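Teleop for laundry: cloth keeps slipping, how are you all doing the second grab?
Forum > Manipulation > Showing by hand / remote

spoolkitten
July 15, 2020

ok so doing remote control demos of picking up clothes, two arms, head camera view. Where I'm at:
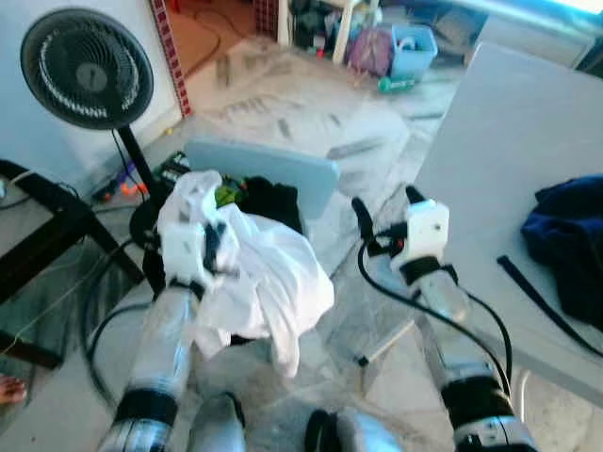 left has the white cloth, right still open

The task is grab cloth with left, lift, find a free edge with right, spread it between the two. Left hand is fine. Second grab is killing me. I close the right and get air, or I get two layers and the thing never opens up. Through the headset I can't judge depth on white fabric at all, it's just a blob with folds.

Target is 1000 good demos. Currently keeping maybe one out of three. Anyone got a trick? Running the Lolamora leader handles, stock trigger mapping.

-----

marlpit
what's your lift height. if the bottom of the cloth is still near the floor you've got nothing hanging free to grab. go higher, let it hang, THEN go in from the side

-----

Tassanee Paisan
Agree on height. Also don't chase the corner. We wasted most of April trying to get operators to find corners and the policy learned to hover around forever looking for one, same as the people did. Any single layer edge is good enough for the first spread. Regrasp after.

Also your right hand is pointing up and pretty far off to the side. Is that where you park it or were you on the way in?

-----

spoolkitten
kind of both?? I leave it there while the left lifts, then bring it across. Is parking bad

-----

Tassanee Paisan
Not bad, just be consistent. If it's parked somewhere new every demo, the model sees a hundred different starts to the same reach. Pick a spot. Fingers open, tilted in toward the cloth a bit, every time.

-----

gruntwick
disagree, hard. You WANT the variety. park it in one place and the first time it starts from anywhere else it's lost. we did a set with fixed parking and a set with sloppy parking, sloppy one held up way better when somebody bumped the base

-----

Tassanee Paisan
How many demos in each set?

-----

gruntwick
1173 sloppy, fewer in the fixed one, would have to look. Before you say it yes I know that's not even

-----

Tassanee Paisan
Well, I was going to say it.

-----

marlpit
you're talking about different things imo. vary the START pose, keep the wait pose the same once the left has the cloth. works for us anyway

-----

oatlatch
Skip the remote setup for this one. Grab the arms and move them by hand. You feel the fabric catch, you feel when you've got two layers. With the handles you feel nothing. I switched to hand guiding with Lilta's free-drive mode and my throw away rate dropped like a rock.

-----

spoolkitten
tried it for a day. my problem is my own arms end up in the head camera the whole time. and I need three hands, one on each wrist and one for the gripper buttons

-----

oatlatch
foot pedal for the grippers. And you can record the joint path by hand, step away, then play it back and record the camera on the playback. Clean video.

-----

gruntwick
playback with CLOTH? it never lands the same way twice. You'll have a video of the arm grabbing nothing and a label saying success. works for boxes, not this

-----

oatlatch
It works if you reset the cloth carefully. I get maybe half of them through. Still quicker than fighting a headset

-----

gruntwick
half lol

-----

marlpit
back to the actual question. depth on white. options:
colored cloth to train the OPERATOR, then go back to white
bring the right finger in until it nudges the fabric and watch it move, then close. touch first, close second
slow down. seriously. scale your hand motion 2 to 1 for the last bit

the nudge thing is the big one. also it ends up in the demos so the robot learns to nudge too

-----

Tassanee Paisan
Seconding the nudge. Watch the cable on that right arm as well, you have a fair sized loop out to the side. When you cross over to the cloth it can drag on the table or snag the fabric. We tie ours down at two points and leave slack only at the wrist.

-----

spoolkitten
hadn't thought about the cable at all, will tie it. It did feel like something was pulling a bit on the way across, figured that was lag

What about bad demos, do you keep the ones where I miss once and then get it?

-----

marlpit
keep. those are gold. it needs to see recovering

-----

gruntwick
keep one miss. more than that, toss. otherwise it learns that missing is part of the job

-----

Tassanee Paisan
I'd keep them but trim the dithering. The miss and the second try stay, the long stare in the middle goes. Sisay's editor lets you cut a segment without wrecking the timestamps, Fleltura's doesnt, or didn't last I used it.

-----

spoolkitten
ok did 20 with nudge + slower scaling + higher lift. Kept 14. Way better than before. Still get double layers when the cloth is bunched up at the grip, so maybe I shake it out first?

-----

marlpit
small shake yes. small. don't fling it

-----

oatlatch
still say pedals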